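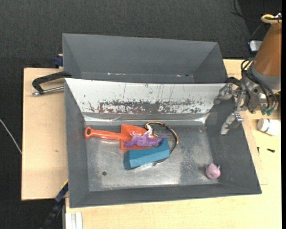 4.3 Showing the arm a pick by remote control

Now the fun part: you drive, and Bridurix learns!

1. Check that the clamps holding the bins to the table are tight.
2. Put a mix of toys in the front bin. Let some overlap, and leave one by itself for an easy first pick.
3. Press Record on the hand controller and bring the open gripper in over the rim.
4. Lower it slowly, close on one toy, lift, and carry it to the rear bin.
5. Open the gripper, back away, and press Save.

Note: Small wobbles are fine. Keep them in!

Caution: Stay clear of the fingers while Record is lit. Never reach into a bin to free a stuck toy until you have pressed Hold.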